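Working Rules for Recording Cloth-Handling Episodes with a Hand-Held Gripper
Student project report, Hodmont lab course
Blair Tennant
2020-12-27

1. Why we wrote rules

When our group began in August, each of us recorded folding episodes in our own way. One person started with the fingers already touching the cloth, another started with them half a meter up. Our tutor at Brirnano sent the first batch back with a note that the start states could not be compared. We threw out 587 episodes. The final set has 2,269, all recorded under the rules below.

2. Rules for the station

The table is cleared before the garment goes down. Anything that has to stay within reach goes to the table edge. The backdrop is not moved during a session. Lamps stay where they are, and window blinds are set before the first episode — we lost an afternoon to this in the first weeks.

3. Rules for the garment

The garment is laid out by hand, front side up. Small wrinkles are left in. We argued about this one. Chávez wanted everything smoothed flat so that the runs would match, but people do not hand over smooth shirts, and the reviewers at Grorkcombe agreed with leaving them. Buttons are fastened. Sleeves lie clear of the body so the cuff can be gripped.

4. Rules for the gripper

Both finger markers must be clean and readable. Check the pads for tears before each session and replace them in pairs. An episode starts with the fingers above the table and ends with them clear of the cloth. Hands stay behind the grip. 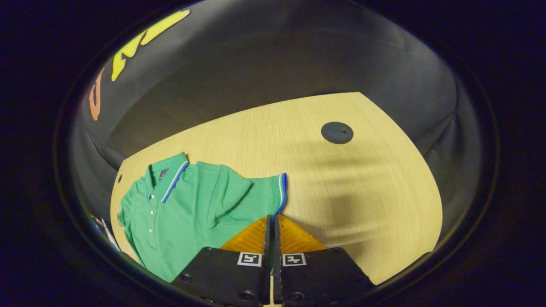
A dropped garment does not end an episode. The operator continues and tags the drop in the log. Stopping early was our most common mistake, and it left us with almost no recoveries in the first batch.

5. Logging

Each episode gets a garment number, the operator's initials and one result: done, done with drop, or void. Void needs a written reason. Two people check the log at the end of the day, and neither may be the operator.

6. Open points

We still have no rule for dark garments, where the cloth and the black fingers are hard to tell apart. The marker check is done by eye and should be a script. Two garments were washed partway through and came back stiffer. We kept the same numbers for them, and the next group should probably give a washed garment a new one.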